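Call for participants: do kitchen gadgets save any time?

Vesa is looking for 40 home cooks to take part in a small study in December. We want people who own too much kitchen stuff and have started to wonder why.

Every gadget on sale promises to save you time. The box says so, the advert says so, and then it sits in a drawer for two years. We have read plenty of the claims and found very little behind them. Usman Talpur, who is running the study, suspects that most of the minutes saved at the chopping board are lost again at the sink. He may be wrong. We would like to find out.

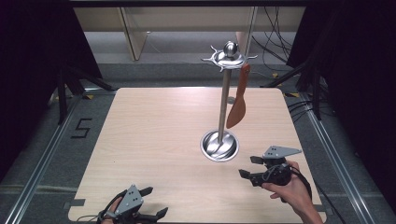

You will keep a cooking diary for 6 weeks. Write down what you cooked, which tools you used, how long it took and how long the washing-up took. Please include the washing-up. Earlier diaries left it out, and we think that flattered the results.

We will also ask for 2 home visits, each lasting an hour. Hema Namboodiri or Ghislain Perron will sit in your kitchen while you make a meal you know well – once with your usual tools and once with only a knife, a pan and a spoon. They won't comment on your cooking.

You can apply if you are over 18, cook at home at least four evenings a week and do most of the cooking yourself. Please don't apply if you work for a firm that makes or sells kitchenware. Fans of gadgets are welcome, and so are people who can't stand them.

There is no prize draw and we don't hand out free products. You get a shopping voucher at the end, and a copy of the findings even if they are dull.

To apply, write to Sowmya Panicker at Vesa, Kaimal House, quoting reference 2178. Tell us what you cooked last night and which gadget you regret buying. Closing date: Nov 17, 2024.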